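The eraser drawer, and other things I finally dealt with in July

So I have a stationery problem. If you've been reading for a while you already know this, because you sat through the washi tape post and the one where I tried to convince everyone that a pencil case should be able to stand up by itself. But this one is about the block erasers, and about the craft table, which has been driving me up the wall since we moved in.

Let me back up a little. My friend Dewanti Kusuma runs a little mail-order shop called Kiều with her cousin, and twice a year she clears out her back stock and sends me a box of odds and ends. Last time it was 48 erasers. Forty-eight! Some were the plain white kind, some were those soft pastel ones that smell faintly of bubble gum, and a few were chunky novelty shapes I still can't identify (one may be a bathtub). I said thank you very much and put them all in a drawer, where they slid around and picked up pencil dust and got stuck to a ruler.

If you've never had an eraser melt itself onto a plastic ruler, it's quite something. I had to scrape it off with an old library card, and there's still a shadow of it between the four and the five.

Anyway, I decided to do it right. Everything out, everything wiped down, and then sorted by what I'd really use it for. My rule was that the everyday ones go in the front, the pretty ones go in the middle, and anything that smudges goes straight in the trash no matter how cute it is. I was strict! I only rescued 2 from the trash, and one of those was the bathtub.

The biggest help was having a soft surface to work on. I used to sort small stuff right on the bare table and it was a nightmare, everything clicking and skidding and rolling off the end. A big sheet of foam board fixes that. Small things stay where you put them, the color is calm enough that you can see what you've got, and when you're done you lift the whole thing off and get your table back. I'd pick a pale one with no pattern. I made the mistake once of using the back of some floral wrapping paper and lost a pink eraser on it for most of an afternoon.

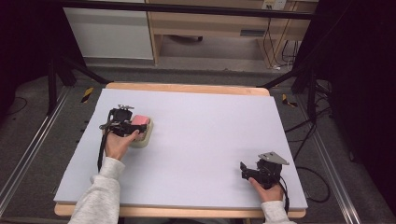 It also makes you slow down, which I need. I tend to grab a handful of things, decide it's all junk, and regret it by dinner. With a clear board in front of me I pick up one thing at a time and give it a fair hearing. Does it erase? Do I like it? Would Lacey's kids like it more than I do? (Lacey Ashworth next door has three of them and they go through school supplies like popcorn, so the answer to that last one is usually yes.)

A few things I learned along the way, in case you have a drawer like mine:

Wipe erasers with a barely damp cloth and let them dry all the way before they go back in anything. I put a batch away too early and the paper sleeves went wavy.

Keep the soft ones away from plastic. Little cardboard boxes are perfect, and tea boxes cut down to half height are even better. I'm using 9 of them now, which means we drank a lot of tea in June.

If a block is dirty on one side, rub that side on plain paper before you give up on it. Most of mine came back nearly new, even one that had been living under the sofa.

Stacking looks adorable and does not work. I wanted little pastel towers like in a shop window, and they stayed up right until I closed the drawer.

Next up is the pens, and I'm dreading it. Gwilym Voyle left a comment on the last post asking if I test every single one before it goes back in the cup, and Gwilym, yes, I do, with a squiggle and then my name. It takes forever. I'll probably do it over a couple of evenings with the radio on.

Oh, and Dewanti has already emailed to say the next box is mostly sticky notes. I've cleared her a shelf.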